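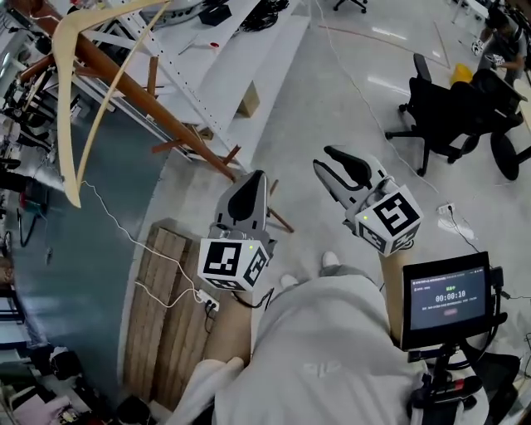 The pedestrian signals at Madigan Street and the ring road in Stastemdale were replaced in November, after a review of crossing times along the eastern corridor. Botond Balogh, who manages signal operations for the city's transportation department, said the size and placement of the lamps received as much attention as the timing. A small green light, like the one glowing near the corner of each white cube, serves well enough at arm's length. A walk signal must be read from the far curb, often in low sun and with a truck standing in between.

"The old heads were mounted too far back from the stop line," Mr. Balogh said. "People were stepping out by watching the cars. We had letters on that subject well before I took this position."

The department received 279 written comments during the review. Most concerned the wait before the walk signal appears, which at peak hours had reached two minutes. Under the new plan the longest wait is 75 seconds, and the crossing interval has been lengthened for people who walk slowly.

Asked whether drivers will pay for this in delay, Mr. Balogh did not dispute it. "On the side street, yes, there is some added time in the evening. On the ring road we have seen very little. The left turn from Madigan was always the difficult movement, and it remains difficult."

The left turn has been the subject of a separate request from merchants on the Surora block, who would like a longer arrow. Mr. Balogh said that request is under study and that he would not commit to a date. The turn lane holds about 31 cars, and on market mornings the line extends past the pharmacy driveway.

He was more willing to discuss the signal controller, supplied by Durnovix, which allows staff to change the timing plan from the office. Previously a technician had to drive to the cabinet with a key and a printed sheet. "We lost a good many mornings that way," he said. "The cabinet on the north side also flooded twice."

Work order 2068, covering the curb ramps at the same intersection, has been approved and awaits warmer weather. The two ramps on the south side will be rebuilt first. Mr. Balogh asked that residents continue to report faulty push buttons by telephone, giving the corner and the direction of travel.

Interview conducted at the Stastemdale transportation office, January 25, 2018.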